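Drying Time of Water-Based Board Coatings Under Different Humidity Levels
Project report, Materials and Surfaces
Kourosh Shahbazi and Pouran Pakzad
Submitted 8/23/26

1. Background

Water-based coatings for reusable writing boards are sold with a single drying time on the label. The label figure assumes a room at normal indoor conditions and a coat of even thickness. In the Ulovside building the basement rooms are humid for much of the year, and coats applied there stayed tacky well past the stated time. This project measured how much of that delay can be put down to humidity and how much to coat thickness.

A water-based coating dries in two overlapping stages. In the first, water leaves the surface at a nearly steady rate that depends on the air above it. In the second, the polymer particles have packed together and the remaining water has to move through a partly closed film. Humidity has a strong effect on the first stage and a weaker effect on the second. Thickness affects both, but the second more.

2. Materials

The coating was Drastitley, a white acrylic sold in small cans for home and classroom use. It was stirred by hand before each use and was not thinned. Test panels were cut from one sheet of painted hardboard, wiped with a damp cloth and left overnight. Panels with visible scratches were discarded.

Coats were drawn down with a wire-wound bar. Two bars were used, one for the thin coat and one for the thick coat. Wet thickness was checked with a notched comb gauge at both ends of the panel. If the two readings differed by more than one notch, the coat was wiped off and the panel was not reused.

3. Humidity control

Panels dried in a closed plastic cabinet with a small fan. Humidity was set with trays of saturated salt solution, one salt for the low setting and one for the high setting. The low setting was 30 percent relative humidity and the high setting was 77 percent. A hygrometer inside the cabinet was read through the window so that the door could stay shut.

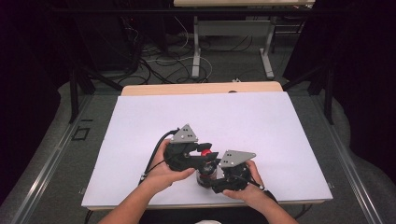
The fan ran at its lowest speed throughout. Moving air removes the damp layer that forms above a wet coat, so a change in fan speed would have shifted the results in the same direction as a change in humidity. Temperature was not controlled directly. The cabinet stood on an inside wall away from the window, and runs were stopped if the reading moved more than 2 degrees from the starting value.

4. Test procedure

Two end points were recorded for each panel. The first was touch-dry, when a clean gloved finger laid on the coat left no mark and picked up nothing. The second was print-free, when a square of gauze pressed under a flat weight left no pattern. Touch-dry was checked every 10 minutes. Print-free was checked less often, because each check used up part of the panel.

Pakzad did all the touch tests and Shahbazi did all the gauze tests, so that any personal bias would at least be constant. The person testing knew which humidity setting was in use. A blind test would have been better, but the salts have to be changed by hand and there were only the two of us.

5. Results

Every thin coat at the low setting reached touch-dry before any thin coat at the high setting. The same was true of the thick coats. The gap was larger for the thick coats in minutes, but smaller as a share of total drying time.

The print-free results were less clear. Thin coats followed the same order as before. Thick coats overlapped between the two settings, and one thick panel at the low setting was among the slowest of the whole set. Its comb readings were within the limit at both ends, but the middle had not been checked and may have been thicker.

The weight loss curves, taken on separate small panels, showed a straight section followed by a long tail. At the high setting the straight section was shallower and lasted longer. The tails looked much alike at both settings, as expected if the second stage depends mainly on the film.

6. Sources of error

The main weakness is the finger test, which depends on pressure. We tried to standardize it by practicing on a kitchen scale before the first run in April, but pressure was not measured during the runs. Opening the cabinet for each check also let in room air, and the hygrometer took a few minutes to recover. This would tend to pull the two settings closer together – the true effect of humidity on touch-dry time is probably larger than we recorded.

Only one coating was tested. A can of Puma was bought for comparison, but it had skinned over by the time we opened it.

7. Further work

A third bar between the two used here would show whether the delay grows evenly with thickness. Comb readings should also be taken at the middle of each panel. The Flustero drying recorder in the upstairs lab, which drags a needle through the coat at constant speed, would remove the finger test altogether, and we have asked to book it for next term.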